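From: Italo Lombardi
To: render-users list
Date: January 2025
Subject: Re: Banding in large flat areas after 8-bit export

Nugroho wrote:

> We deliver stills and short clips as 8-bit files. Anything with a big
> plain surface in it comes out with visible steps, mostly in the darker
> corners. In the viewer it looks fine. Raising the sample count to 200
> made it worse, which I did not expect. Is this the exporter, the
> screen, or us? I have tried a slight blur over the affected area and it
> moves the steps about without removing them.

It is probably the export, and the sample count result fits that. Low sample counts leave noise in the picture, and noise hides steps. Once you clean the render up, neighbouring pixels agree with each other to well under one code value, and they all round the same way at the same place. You then get a hard contour where the true value crosses the half-way point. Eight bits gives you 256 levels per channel, and a surface that drifts by only three of those from one side to the other has to be drawn as a few wide flat strips. The eye is very good at finding long straight edges, even faint ones.

The blur does nothing useful if it is applied to the 8-bit file and written back at 8 bits. The averaged values get rounded again on the way out. You have a new set of contours in slightly different places, as you found.

Plain scenes show it best: one brown table, a pale wall, soft light. Large areas of one colour in the middle of the range, with a slow fall-off, are much harder on a quantiser than a busy street.
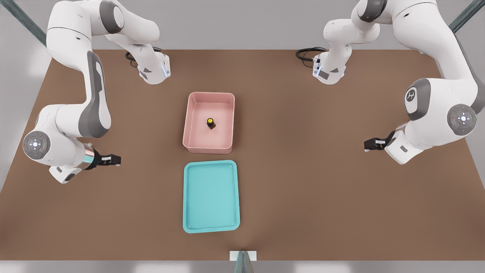 Skuvau replied off-list and has agreed to my repeating it: the steps are at least as bad in the wall as in the table on most jobs of this sort, pale greys being the first thing a client looks at, and any test that measures only the mid-browns will flatter the exporter.

I accept the point about clients. On the numbers I would say it depends on the transfer curve. With the usual display curve the code values are spaced so that steps are of similar visibility over most of the range, and they become more visible near black on a good screen in a dark room. If your pipeline writes linear values into eight bits by mistake, the dark end is ruined and the light end looks perfect. That is a quick way of telling the two faults apart. Banding everywhere means ordinary rounding. Banding only in the shadows, and coarse with it, means somebody has stored linear data where it does not belong.

Before changing anything, look at the float output. Take one row of pixels across the worst area and plot it. In one of mine the red channel ran from 91 at the dark end to 115 at the light end after conversion, along almost the full width. In the float data that was a smooth slope. In the 8-bit file it was a staircase with 24 risers. If your float plot is already a staircase, the fault is upstream, and the usual culprit is a texture or a light map that was itself saved at eight bits.

The other thing to rule out is hue. The three channels do not step at the same places, so a neutral-looking gradient can pick up thin pink and green stripes. Reports of "odd colours near the rim" on moulded objects are very often this. Coloured plastic with a sloped wall is a good check, as the slope gives a quick change and the floor a slow one, and you can see which of them suffers. 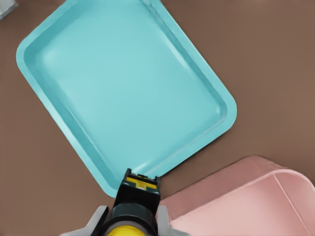 Lirkavau asked whether any of this matters once the clip has been through a video encoder, given that the encoder will throw away the low-order detail and very likely any dither along with it.

It matters less, but it does matter. At low bit rates the encoder will flatten dither into blocks and you will see steps again, now with square corners. Two things help. Encode from the 16-bit master if the encoder accepts it, and use a 10-bit profile if the player at the other end can cope. Where you are stuck with an 8-bit profile, spend more bits on dark flat regions. Most encoders have an adaptive quantiser setting for that -- it is frequently off, or set with film material in mind. I would not add heavy grain to get round it. Grain costs a great deal of bit rate and the client will ask why the picture is dirty.

For stills, dither at the last step, once only. The order I use is:

1. Keep everything in float up to and including the tone curve.
2. Apply the display curve in float.
3. Scale to 0-255, still in float.
4. Add noise of triangular distribution, two code values wide from end to end, drawn separately for each channel.
5. Round and clip.

Triangular noise is preferred over flat noise of one code value. With flat noise the average error is zero, but the amount of noise rises and falls along the gradient, and on a very slow one you can see it come and go as faint bands of texture. Triangular noise at the width given keeps the noise level constant. Blue noise looks finer again for the same strength, at the price of a lookup table. Take care with the table in clips: if the same one is used on every picture it stays put while the subject moves, and looks like dirt on the glass. Shift it by a different offset each time.

Clipping needs a word. Near 0 and 255 the noise is cut off on one side and the average moves slightly. On most material this cannot be seen. If you have a large pure black border, mask it out of the dither or it will sparkle.

A slow drift with no markings on it is the case where all this shows most clearly, particularly where it runs off into a darker strip down one side.

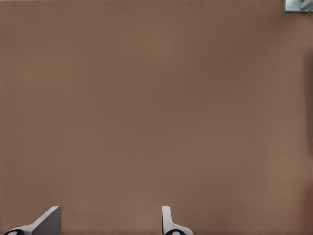 When comparing results, view them at 100 per cent. Scaling down in the viewer averages the dither away at higher precision and makes a poor file look better than it is, while some viewers scale first and round afterwards with no dither of their own, which puts the steps back in. Turn off any "enhance" option on the screen as well. I lost most of a week last June to a panel that was sharpening contours.

On the Dralo exporter in particular: the dither box in the settings page is applied before the display curve in the version I have. The noise is then far too strong in the shadows and too weak in the highlights. Leave it off, write 16 bits, and do the last step yourself with the list above. If anyone has a newer version, I would like to know whether the order has been changed.

Nugroho, if you can put up one float file and the matching 8-bit export, I will plot a row from each and post the result to the list. A crop is enough, provided it is taken before any resizing.

Italo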